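Moving a chest freezer into an unheated garage, will it cope?

Asked in Kitchen and Appliances
Viewed 3,364 times

We've run out of room in the kitchen and I want to put our chest freezer in the garage. It's a Basgate, bought second hand, so I have no manual and the sticker on the back has mostly rubbed off. The garage is single brick, attached to the house on one side, and gets very cold from December until March. There is one double socket on the house wall, and the tumble dryer already uses half of it.

My neighbour says freezers stop working properly when the air around them gets too cold. My brother says that's only fridge freezers. Who is right? Also, the floor slopes a bit towards the door. Does that matter?

Shobha Shetty

Answer 1 (accepted)

Your brother is mostly right. A fridge freezer with a single thermostat takes its reading from the fridge part. If the garage is as cold as the fridge should be, the compressor hardly runs and the frozen food starts to soften. A chest freezer has its thermostat in the freezer itself, so it keeps running when it needs to.

Some makers still give a minimum room temperature, though, and won't honour the guarantee below it. Yours is second hand so that may not bother you. Look for a climate class on what's left of the sticker. SN means it's rated down to 10 degrees, N down to 16.

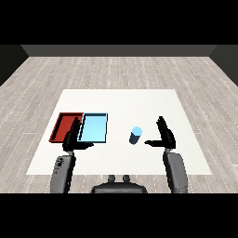 The slope does matter. Get it level or the lid won't seal along one edge and you'll have ice building up there. I used two offcuts of paving slab under the low end of mine and checked with a spirit level across the top. Leave a gap behind it and at the sides for air, and let it stand for a few hours after moving before you switch it on. Longer if it had to go on its side.

I wouldn't share that double socket with the dryer. Have an electrician put in another one. I paid 70 pounds for mine, but the fuse board was on the other side of the wall.

Answer 2

We had a Stirov in the garage for years and never had a problem, even with snow on the ground. Put a cheap thermometer in it and check it now and then. Summer was worse than winter for ours because the garage faces south. We also keep a list of what's in there taped to the lid, otherwise you end up with peas from the year before last.

Answer 3

just buy one that says suitable for outbuildings, Rotico do them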